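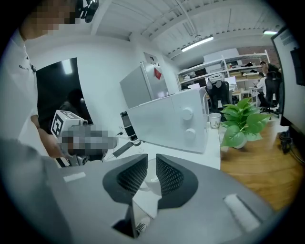 Pudwood's hand grippers come as a pair, and this section gets you from the sealed carton to your first good recording. I'm going to assume you've already charged both units and read the safety card (please do read it, it's short!). I'd start with both on a kitchen-style worktop, because the grippers are happiest near the sort of things they'll be picking up. A white bowl on a white table, with a microwave-sized appliance and a paper cup further along, is a perfectly good place to practise. Mind you, white on white is the hardest thing for the depth preview, so don't panic if the bowl's rim looks a bit ragged on your screen.

Section 4: Fitting, pairing and first recording

4.1 Fitting the cube marker

1. Switch the gripper off.
2. Press the marker cube down onto the mount on top of the body until it clicks. The black square patterns need to be clean, so hold it by the corners.
3. Give it a gentle wiggle. If it moves at all, take it off and start again.
4. Do the same on the other unit. The cubes are keyed left and right - you can't swap them, though I have certainly tried.

Caution: never wipe the cube with spirit or glass cleaner. Recep Ersoy did this to one of our loan sets in May and the print came straight off. A dry cloth is plenty.

4.2 Pairing with the headset

1. Put the headset on first and tighten it until it stays put when you look down.
2. Hold both triggers for two seconds. The headset will beep.
3. Hold the grippers out in front of you, fingers pointing away, and turn your wrists slowly until you hear the second beep.

Note: if the second beep doesn't come, you're probably too close to a window. Step back and try again. Still nothing? Jump to error 36 in the back of the manual.

4.3 Checking the fingers

1. Open the fingers fully. They should make an even V.
2. Close them on a folded tea towel and tug. The mesh surface should hold without slipping.
3. If one finger lags behind the other, run "Finger level" from the Hilta app (Tools, then Gripper).

Caution: keep hair, lanyards and loose cuffs away from the fingers while levelling is running. They close on their own and they don't ask first.

4.4 Your first recording

1. Tap Record and wait for the tone.
2. Pick up something light, move it a short way, and let go.
3. Hold still for a moment, then tap Stop.

Keep first takes under 14 seconds. Long ones are a pain to trim, and Kyu-ri Lim on the support desk will tell you the same if you send her one. Files land in the Wutport folder on your computer, named by take number.

Spare finger pads are part 414.

Last updated: February 1, 2022

Search this manual Go

We use cookies to remember your language. Accept Settings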